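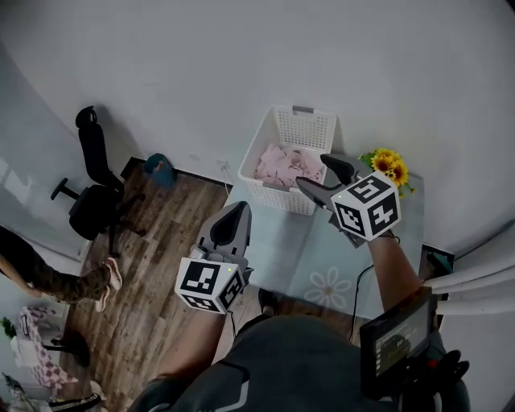
A white basket, with a pile of pink washing in it.

Camard laundry basket, white with grey handle
Reviewed by Efa Meredith, Feb 9, 2025

I bought this to replace a wicker one that had started snagging jumpers. It is a plain plastic basket with holes in the sides. We have used it for three months, mostly for towels and bedding.

It holds a full load from our 7 kg machine if you press it down a bit. A double duvet cover and four pillowcases go in with room left over. The sides bend slightly when you lift it full, but mine hasn't cracked.

The handle is comfortable enough. I would have liked it a little wider, as carrying a heavy load upstairs does dig into your fingers.

Cleaning is easy. Fluff collects in the holes near the bottom and a quick rinse in the shower gets rid of it. White plastic does show marks, and a new pair of jeans left a blue smear on the inside that took some scrubbing with washing-up liquid.

My sister has the Sayce one, which folds flat. If you are short of cupboard space, get that. It feels flimsier when it's full, though, and I prefer a basket that keeps its shape on the table while I fold.

Four stars. I'd buy it again, probably in a darker colour.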